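About Plirkix

Plirkix supplies and maintains washroom textiles and fittings for small hotels, clinics and residence halls. The company was set up by Lok-yiu Mak, who still handles specification and site surveys. We operate from a single workshop on the Bremerari estate, with a staff of 20.

Our work covers shower curtains, towels, hooks, grab bars and soap dispensers. Curtains are cut to the measured drop of each stall and hemmed in-house. Standard stock is held in 144 sizes; other dimensions are made to order, normally within 9 working days. Fittings are selected to suit existing tile – we do not retile.

Service contracts include scheduled curtain exchange, laundering and a check of wall fixings. We currently look after 510 bathrooms, among them those at Manolakis House and the Rastero residence.
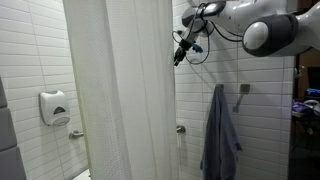
Off-white shower curtain in a white-tiled bathroom, with wall-mounted soap dispenser and chrome grab bar.

Survey requests are taken by phone or at the workshop counter. The counter closes at noon on Friday.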